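Keeping a Two-Arm Paper Cell in Tolerance

The Tadeck cell handles paper goods: loose sheets, envelopes, stiff card. Its two arms bolt to aluminum rails at the front of a cabinet with a wood-grain floor. Each gripper carries its own camera, and most of the upkeep starts with that view. The fingers should enter from the bottom edge at the same place after every service.

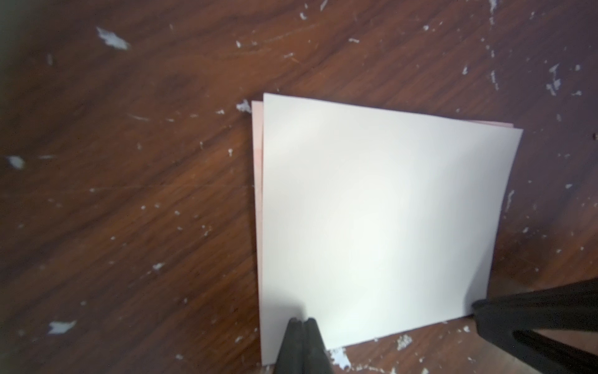
Wrist view over stacked sheets, white on pink.

Hae-won Kwon wrote the service routine after the cell had logged 738 hours. She checks finger alignment first, then the bolts on both mounting plates, then cable slack at the wrists. A cable that pulls tight near full reach will shift the camera, and the fault looks like bad calibration. Two-arm work shows up small errors quickly. An offset of 2 mm between the arms is enough to crease an envelope.

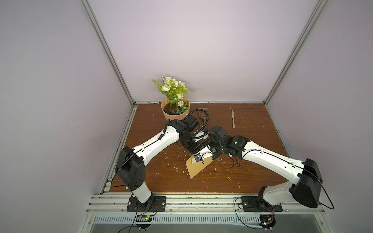 Sriwong would rather see the rail bolts checked before the fingers, on the grounds that a plate that has moved makes any finger setting worthless. Kwon has kept her order but now repeats the finger check at the end.

Calibration takes around 6 minutes per arm. Stiff card goes last, because a large sheet can hide much of the floor from one wrist camera.

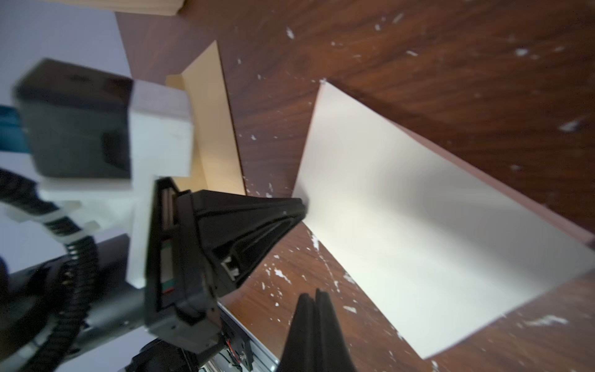 Cleaning and spares

Paper scraps collect on the floor and along the seams. Vacuum them with the arms parked and power off. Keep three spare finger sets on the shelf and replace fingers in pairs.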